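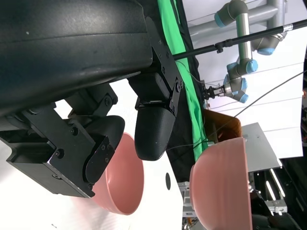

Candwood Cake Cards

README, version two. Last touched November 11, 2019. Read the bit on tins before you bake anything or build anything on it.

What it is

A typed-up set of cake and pudding recipes off handwritten cards. 201 cards, one row per card. The cards sat in a biscuit tin in the tea room at Candwood for years and were going brown and greasy, so I typed them up over a few evenings and then it got out of hand and became a proper table with columns.

Mostly sponges, fruit cakes, traybakes, steamed puddings. A few biscuits that got filed as cakes. One chutney. I left the chutney in, it was in the tin.

Files

cards.csv – the main table, one row per card
ingredients.csv – one row per ingredient line, joined to cards by card_no
method.txt – the methods in full, split by card number, line breaks as on the card
swaps.csv – which names for things I treated as the same (see below)
tins.csv – tin names and what size I think they are
README – you are in it

Everything is UTF-8. If Đàm comes out as rubbish in your spreadsheet, that's the import setting, change it and open again. Don't save over the file first, I did that once and had to fix every accent by hand.

Columns in cards.csv

card_no – pencil number, top right corner of the card. Where there was none I carried on from the last one
title – as written, capitals tidied, spelling left alone
source – which lot the card came from, see next section
kind – sponge, fruit, tray, steamed, biscuit, other
tin – the name used on the card, blank if none given
oven – as written. Could be a gas mark, Fahrenheit, Celsius or just "moderate"
oven_c – my conversion to Celsius, no fan
time_min – minutes. If the card gives a range this is the shorter end
time_max – the longer end, blank if no range
serves – hardly ever filled in
eggs – number of eggs, and if the card says "eggs" with no number it's blank
remark – anything scribbled in the margin

The remark column is the best one. "Not again." "Too much clove, halve." "Good for a crowd but sinks." Most of the real information is in there and I would read it before the method.

Sources

Four lots, marked in the source column.

CAND – the original tin from the tea room. The bulk of it. Older cards in ounces, newer in grams, a few in both and the two don't agree.

FLOD – from Flodby. Came as photocopies, stapled, a bit cut off at the right hand side. Where a quantity was lost I put a blank and not a guess. Heavy on cardamom and almonds. Very good buns.

DAM – the Đàm cards. A small lot, mostly steamed cakes with rice flour and coconut milk, and a layered one with pandan that takes forever and is worth it. The folder uses DAM without the accents so the file paths behave, but the name in the text is Đàm and please keep it that way if you quote from it.

WUV – handouts from the Wuvutura baking mornings. Typed already, so the cleanest of the lot. Also the dullest to read, no remarks at all.

Units

Left as written in ingredients.csv under qty_raw and unit_raw. My conversions are in qty_g. Both are there so you can check me.

What I used:

An ounce as 28 g. Yes I know. For small amounts nobody is going to taste it. For a big fruit cake the error adds up a bit so go back to qty_raw for those.

Tablespoons and teaspoons as level, always. Some cards say heaped and then I left qty_g blank.

Cups – only in a handful of cards and I have no idea which cup. Blank.

"A walnut of butter", "a wineglass of milk", "enough flour". Blank. Don't try and fill them in with an average, I tried, and got a ginger loaf you could build a wall with.

Butter and margarine kept apart. If the card says "fat" it says fat in the table. If it says "marg or butter" it goes down as marg, because that came first on every one of them.

Oven temperatures

The weakest column. A lot of cards say moderate, slow, or hot. I set moderate to 180 and slow to 150 and left hot blank, as hot seems to mean anything from scones to setting the curtains alight.

If yours is a fan oven, 160 for anything marked moderate. That worked for me on the plain sponges, less so on the traybakes, which wanted longer and went pale in the middle. Keep an eye.

The times are from the cards and the cards were written for other people's ovens. Start looking early. Anything with golden syrup will catch at the edges well before time_min is up, lower shelf and a bit of foil on top.

Tins

Read this one.

A good many cards say "the big tin" or "the square one". Candwood had its own tins and everybody knew which was which. I measured the ones still in the cupboard and put the sizes in tins.csv. The big tin is 30 cm across the long side. Bigger than most people have at home, so if you put the mixture in an ordinary loaf tin it'll be over the sides and on the oven floor. Halve it. Or use two tins.

34 cards have no tin at all, not even a hint. These have a blank in the tin column. From the quantities you can usually work out if it's a round sponge or a tray. I haven't done that for you, on the grounds that I'd be wrong for some and then it would look like it came off the card.

Lining isn't mentioned much. Line it anyway.

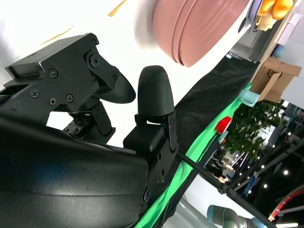

Names for the same thing

swaps.csv has two columns, as_written and treated_as. Castor and caster. Bicarb, bicarbonate, baking soda, "soda". Sultanas and raisins are NOT merged, currants neither. Mixed spice and pudding spice are merged and somebody will write in to complain.

Treacle was a headache. Black treacle, treacle, golden treacle, syrup. I went by the title: if it's a gingerbread then plain "treacle" is black treacle, otherwise golden syrup. There's a flag column called guess, with y in it, wherever I did this. Filter them out if you want to be strict.

Essence and extract are merged. Vanilla sugar on the Flodby cards is kept as its own thing, don't swap it for caster and a drop of vanilla, comes out too wet in the buns.

Rice flour and glutinous rice flour are two different things!! They were merged in version one, by me, by mistake. The Đàm cards made with version one would not have set properly. Fixed now. If you took a copy of version one please bin it.

Duplicates

Some cards are the same cake twice. The lemon drizzle is in there over and over with small changes. I kept every one. Column same_as in cards.csv points to the lowest card number that has the same recipe or as near as makes no odds. By that I mean the same ingredients and the same amounts give or take a spoonful. A different icing doesn't make it a different cake.

For just the distinct ones, keep rows where same_as is blank.

What I changed

Titles tidied. "Pudd." made into pudding. Names of people taken off, so where it used to say somebody's fruit cake it now says fruit cake, and a letter after it if there are several. Phone numbers on the backs of cards not typed. Shopping lists on the backs of cards not typed either, apart from one that turned out to be the missing half of the parkin.

What I didn't change

Spelling inside the methods. "Desert spoon" stays. "Marzipan" spelled four ways stays. Anything crossed out is left out, unless the crossing out made the recipe impossible, in which case it's in square brackets.

Order of ingredients is as on the card, even where the eggs turn up last and you need them first.

Known problems

Card 12 has no flour. I think that is right, but haven't baked it.
Time missing on most of the steamed puddings. The cards just say "the usual".
Flodby photocopies, right hand edge, see above.
Gas mark half got typed as gas mark 12 in a few places. I think I have caught them all. If oven_c looks like a kiln, that's why.
WUV handouts use self raising throughout, the older cards use plain and baking powder. Don't compare flour amounts across the two without looking.
The method for the pandan layers is one enormous paragraph. So was the card.
Kind is my own judgement. The boiled fruit loaf could be fruit or other, I changed my mind halfway thru and may not have gone back.

Allergies

Please don't use this to decide what is safe for anyone. There's no allergen column and I'm not adding one. The cards say things like "nuts if liked" and half the margarines aren't sold any more. Read your own packets.

What people might use it for

Baking, I hope. Also useful if you want to practise joining tables, or see how amounts of sugar moved about over the years, though hardly any cards are dated so you'd be going by ounces or grams and the state of the handwriting, and the handwriting isn't in here.

Not much use for working out nutrition. Too many blanks.

Using and sharing

Copy it, print it, pass it on. If you put a chunk of it somewhere public say it came from the Candwood Cake Cards, and for the DAM and FLOD rows say Đàm or Flodby as well, they were kind enough to lend them. Wuvutura asked that their handouts aren't sold, so leave the WUV rows out of anything with a price on it.

Corrections

Send the card number, the column, and what it ought to say. If you've baked it say how it went and in what tin. I add these to the remark column with a + in front so they don't get mixed up with the old scribbles.

Next version in February if I get the time. Want to do the oven column again from scratch, and sort out the treacle. There is also a second biscuit tin.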